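**Hatport hand-held gripper pair, anyone used the rental service?**

**coughlan_dave** | 31 Jul 2025
Flokumia rent out the Hatport grippers in pairs, one per hand, for recording household jobs. Price is 933 for 5 days. We want trouser folding and tidying on beds. Is it worth it over building our own?

**Fusbridge**
We had them for 7 days in April. Two lenses on the face, yellow fingers, QR label under the lenses. Light enough, but my wrists knew about it by the afternoon.

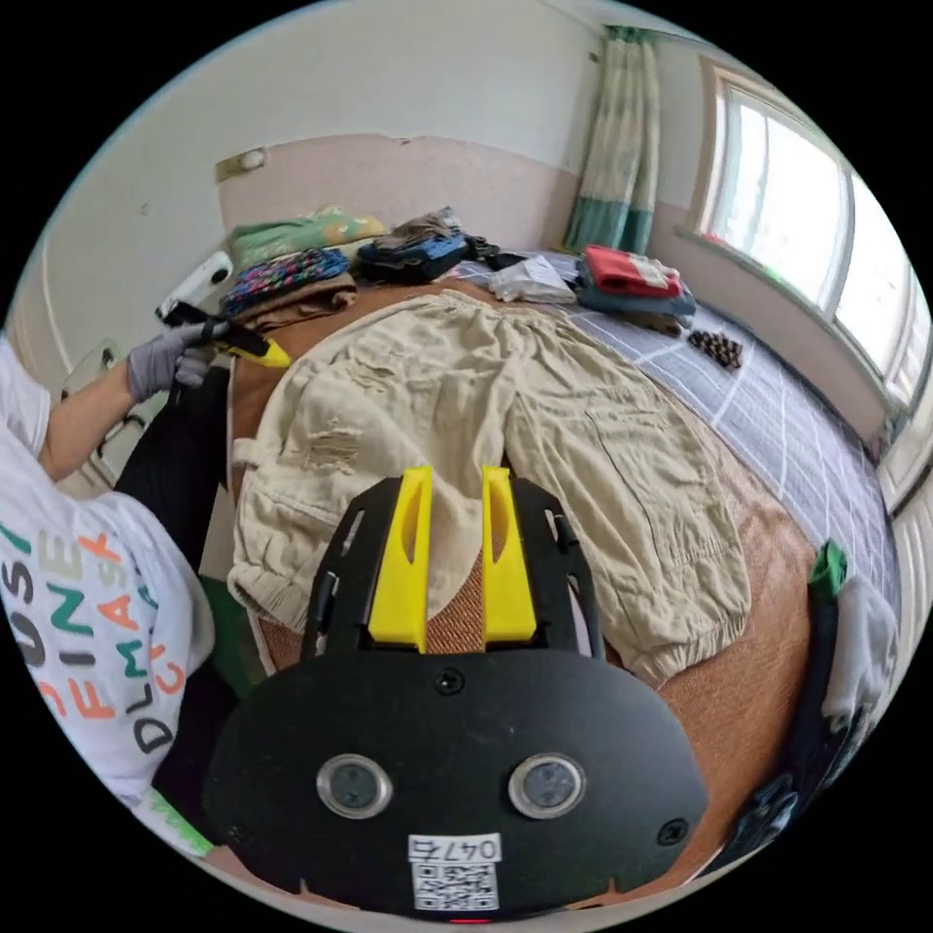

Getting going was easy. The upload wasn't: 2,276 clips and it stalled twice.

**Ľudovít Vlček**
I'd disagree on the wrists. Keep your elbows in and it's fine. My complaint is the width of the body when you work low over a bed.

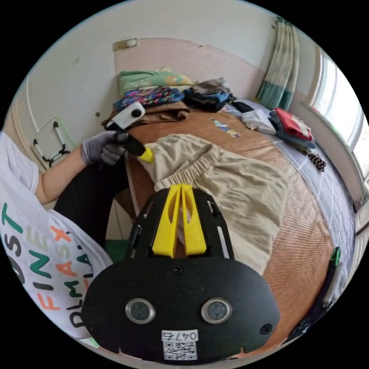 *Beige trousers on the brown blanket, tool tip at the waistband.*

**Fusbridge**
I'm not tall, so elbows in doesn't help me reach across a double bed.

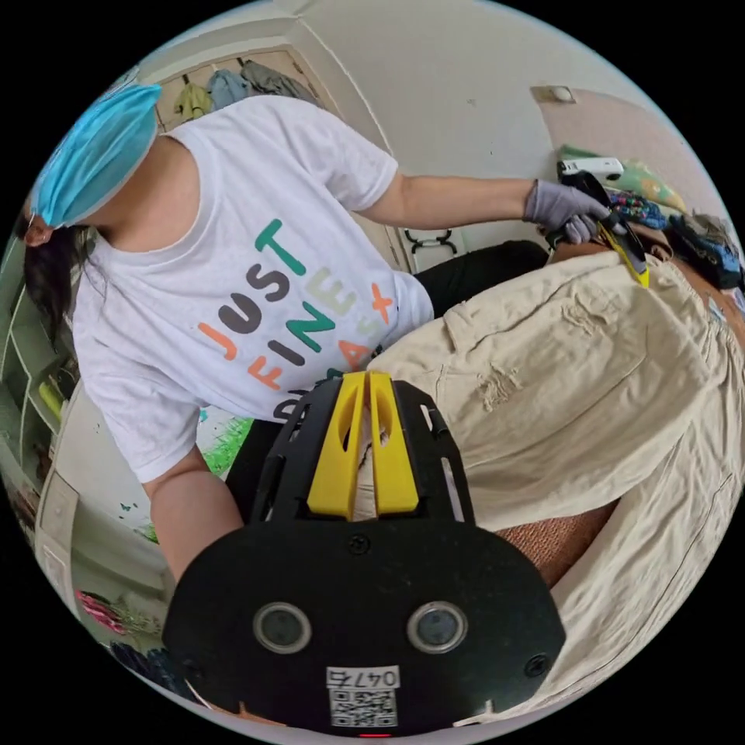 I'd still rent again before I bought. Support answered the same day.

**Ľudovít Vlček**
Not at that price. Thick cuffs are slow work with those fingers, and a home build would manage that much.
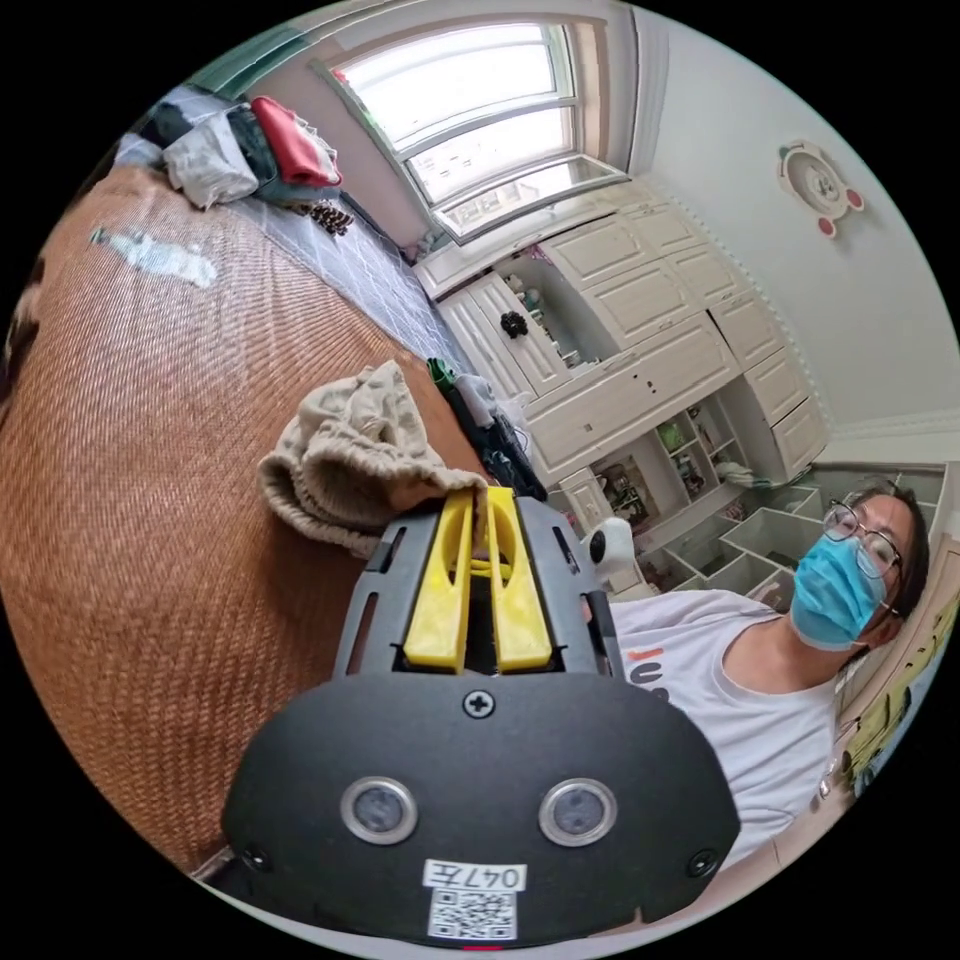 *Fingers on beige cloth with a ribbed, cuffed edge, left unit.*

**coughlan_dave**
Thanks both. Will ask them for a shorter hire first.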